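at the Clultano open day, posting as I go. phone at 40 percent so no promises

line out front was already long at 10. free coffee, bad coffee. took two

ok so the building is one big room plus a loading dock. Clultano rents half, Montes has the other half and they kept their doors shut all morning. rude! (kidding. sort of. I really wanted to see the Montes side)

first stop was the talk. short, thank god. slides kept skipping ahead by themselves so the speaker just gave up and talked over whatever was on screen. better that way

main thing I got from it - they want lots of small boring tasks done by arm, over and over. 1,000 runs of one task before they move to the next. somebody asked why 1,000 and the answer was basically "it's a round number". respect

next up, the Woneo table. Woneo is their software, the part that logs every run and lets you scrub back through it. sounds dull, was maybe my favorite stop?? you pick a run, drag the slider, both arms play back on screen. kids were fighting over the mouse

asked if I could try Woneo at home. not yet. "maybe April". wrote that down, will be annoying about it in April

question from the crowd: do the arms ever drop stuff. yes. all the time. they keep the bad runs too and tag them. of the last 1,000 on the old cup task they kept 900 as good. I would of guessed way lower

someone else asked about noise. fair question, the air handler in this place is louder than any arm I heard today

food break. the taco truck is run by the same people as Muvetti, the bike shop on the corner? did not see that coming. two al pastor, one bean. the bean was better, fight me

back in. they moved us to the station in the back, smaller group now, standing behind a strip of tape. a kid next to me asked if the arms get tired. got a real answer too, somthing about motors warming up and taking breaks. so yes kid, kind of

the job at this station is earbuds and their cases. small slippery things, all white, all rounded. I drop mine on the bus every week so I feel for the arms here
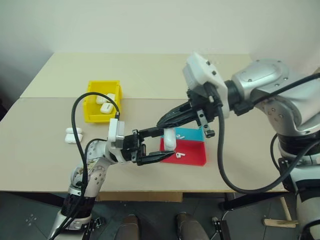 Two arms, one held charging case, two loose buds in the tray

what I like here is how close the two grippers get to each other. left one has the case, right one is hovering right over it. I was holding my breath like it was a penalty kick

also a camera on each wrist. asked about that and the guide said the close up view matters a lot once the parts get this small. makes sense, I can barely see the hinge on mine without glasses

the tray is half blue and half red, bud on each side. asked if the colors mean anything, got pulled along to the next thing before I heard the answer. if anyone here knows pls reply

the cables were the suprise for me. big loops of black cable up over the table. in my head robots are all neat and sealed up. I kind of like them better like this

somebody in my group asked how long it takes to set up a new task. depends, they said. a few days for an easy one, longer if the parts are weird. earbuds count as weird

things I'd change for next year - signs for the restrooms. more chairs at the talk. let us into Montes, come on

things I would keep: small groups at the back station, the kids' questions, that slider thing at the Woneo table

to the person asking in replies - yes it's free, no you don't have to book, parking is behind Muvetti but it filled up early. take the bus

also yes there are stickers. I have three. not sharing

phone at 6 percent, heading out. more photos tonight if I find my charger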